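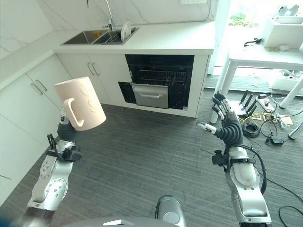

The Mug Shelf Has Finally Been Thinned Out

07/04/2021

I have been promising myself since spring that I would do something about the mugs, and this morning, with the coffee on and the neighbors already setting off firecrackers at some ungodly hour, I opened the cabinet over the sink and a travel cup fell on my foot. So that settled it. I put on an old shirt, cleared off the kitchen table, and took down every last thing in this house that a person could drink coffee out of.

You should know that I come from mug people. My mother kept hers on hooks under the cabinets, and you were not to use the one with the bluebirds unless you were running a fever. I moved into my first apartment with 2 mugs wrapped in a bath towel, and I remember thinking that was plenty, one for me and one for company. I don't know when that stopped being plenty. Some of it was yard sales (I have never been able to walk past a box marked "kitchen"), and some of it was gifts, because once people find out you like a thing, you are going to get that thing every birthday until you die.

The heaviest one I own came from the old Wenditz pottery, the one out past the feed store with the gravel lot that flooded. It's brown and lumpy and holds enough for a bowl of soup, and I use it for soup more than anything. I paid 260 dollars there one summer for a whole set of dinner plates, which was a ridiculous amount of money for me then, and I drove home with them on the back seat, buckled in, going 30 the whole way with a line of cars behind me. The mug was thrown in for free. The plates are mostly gone now, chipped or broken or left at potlucks, and the mug is still here without a mark on it.

Then there are the thin ones, and this is where I get particular. I like a thin lip on a cup. I can't explain it any better than that, coffee just tastes more like coffee to me. I have a pair of Onishi cups that are so light I worry about them in the dishwater, and I wash them last, by themselves, with a dish towel laid down in the bottom of the sink. They don't hold much, so I'm up and down refilling all morning, but I figure that counts as exercise at my age!

Pink I came around to late. For years I wouldn't have it in the kitchen at all, on account of a bathroom I grew up with that was pink from the floor tile to the toilet tank. But a soft pink, the really pale kind, is awfully nice with coffee in it, and nicer still with tea. It's a kind color first thing in the morning. I'd take it over a slogan any day of the week. I have been given so many mugs with slogans on them, and I'm afraid most of those went straight in the box today.

The giveaway box, by the way, was a big Larmont one left over from when the dehumidifier came, and I filled it right up to the flaps. I wrapped everything in the grocery circulars I'd been saving for exactly this, and I stopped to read a good many of them, so the whole job ran well past lunch. I let go of the bank mugs, the one shaped like a boot, and the Christmas ones with the gold rims that spark in the microwave. I kept a cup with no handle that I use for pencils. I also went back into the box for one I'd already wrapped, a plain white diner mug with a crack in the glaze, and I'm not going to defend it.

After that I wiped down the shelf with vinegar and hot water and put in fresh liner, the Skenderer kind with the little ivy leaves, and I got it nearly straight. Everything fits in one layer now. I can reach in half asleep and pull out a cup without holding back the rest with my other hand.

The box is by the front door, and I'll run it over to the church rummage room once they open back up after the holiday. If you're local and you want the boot, send me a note before then and I'll set it out on the porch for you. I'm off to make potato salad.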